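Edge Visibility of Pale Patterned Work Surfaces
Interior Materials project report, Whiteley campus, Brarusdale

1. Background

Kitchen and utility surfaces sold for small apartments are now mostly light in color. Light finishes reflect more daylight and make a narrow room look wider, and both points are repeated in nearly every product sheet we collected. The same finishes have a drawback that the sheets leave out. When the counter, the wall behind it and the trim are all close to the same lightness, the back and side edges of the counter become hard to locate. This matters most to people with reduced contrast sensitivity, a group that includes many older adults.

The project looked at how much the printed pattern on a surface helps or hurts in finding the edge. Color contrast has been covered in earlier coursework and was treated here as a control variable. The supplier in Brarusdale, Eleo, lent us sample boards in stone and wood prints, and the remaining boards came from the department store room.

2. Method

We selected 12 pairings of a horizontal surface and a vertical backing. Each pairing was rated for lightness difference using a Festulik handheld reflectance meter, with three readings per board and the mean recorded. Readings on veined boards were taken once on a vein and twice on the ground color. This is a compromise, and a wider aperture would have been better.

Participants stood 60 inches from the sample and wore glasses designed to lower contrast. They were asked to lay a pointer along the back edge of the horizontal board. We recorded the time taken and the distance between the pointer and the true edge at both ends. In total 64 trials were usable. Trials in which the participant touched the backing before placing the pointer were dropped, as touch gives the edge away.

Lighting was a ceiling panel with the blinds closed. Two sessions in August were run late in the afternoon and some daylight came in under the blinds. Those trials were kept after a check showed no clear difference in placement error.

3. Pattern types

Patterns were sorted by direction and scale. Veined stone prints have no main direction and their lines fade in and out. Plank prints have strong parallel lines, with finer grain inside each plank. Speckled prints have neither, and at a distance read as a flat gray. Combinations of the three are common in pale schemes, and the lightness values of the parts can be very close even when the patterns are easy to name.

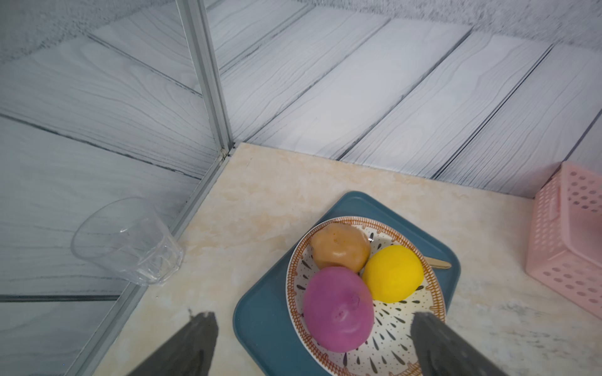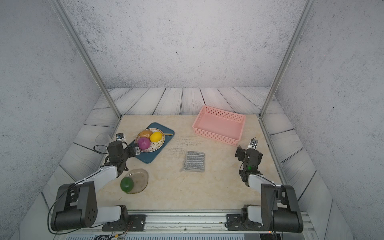
Figure 1. Pale marble-patterned surface with gray wood-plank print, two views.

A plank seam that runs at an angle to the counter edge can be mistaken for the edge when the contrast is low. A seam running parallel to the edge is a different problem — the eye may settle on the seam and ignore the true corner line completely.

4. Results

Placement error was under half an inch in 41 of the usable trials. The rest were spread unevenly. Most of the large errors came from pairings with a plank print on the backing and a lightness difference in the lowest band. Veined surfaces against a plain backing did better than expected, and the veins themselves were almost never followed by the pointer.

Speckled backings gave slow but fairly accurate placements. Several participants said they were looking for a change in texture and took longer to be sure of it.

A dark or metallic strip at the join reduced both time and error for every pairing on which it was tried. We tried it on only four, so the result should be read as a direction for further work. Strip width was not varied.

5. Limits

Contrast-lowering glasses do not reproduce any single eye condition. The participants were students and adapted quickly, and later trials in a session were faster than early ones. The order of pairings was shuffled, but practice effects remain in the timing data. Placement error seems less affected.

Gloss was not measured. Two of the boards had a visible sheen, and glare from the ceiling panel may have marked the edge for participants or hidden it, depending on where they stood.

6. Recommendations

For pale schemes, check the lightness difference between counter and backing first. If it is small, avoid plank prints directly behind the work surface or add a contrasting strip along the join. Product sheets should list a reflectance value for each finish, with the number of readings stated. Raw readings and trial sheets are in Appendix B.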